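Kitting cell, part four

The taught positions for the Zistarside cell are done – 90 points between the two arms, which took most of February. Parts wait in the yellow trays and each kit goes into the steel one. I lined that with paper after Prekance's matte spray flaked off. Wires still cause most of my failed picks. Speed stays at 9 percent until I trust the wrist cables.

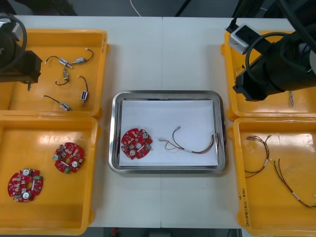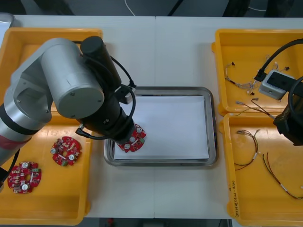

Red boards and a papered steel tray in all four.
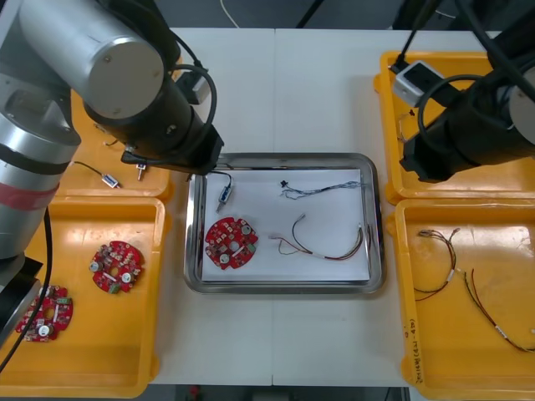
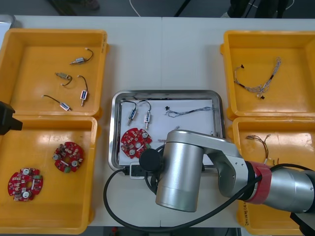

Yeh wrote in to say that harnesses pick better by the connector than by the wires, and that 7 percent is fast enough.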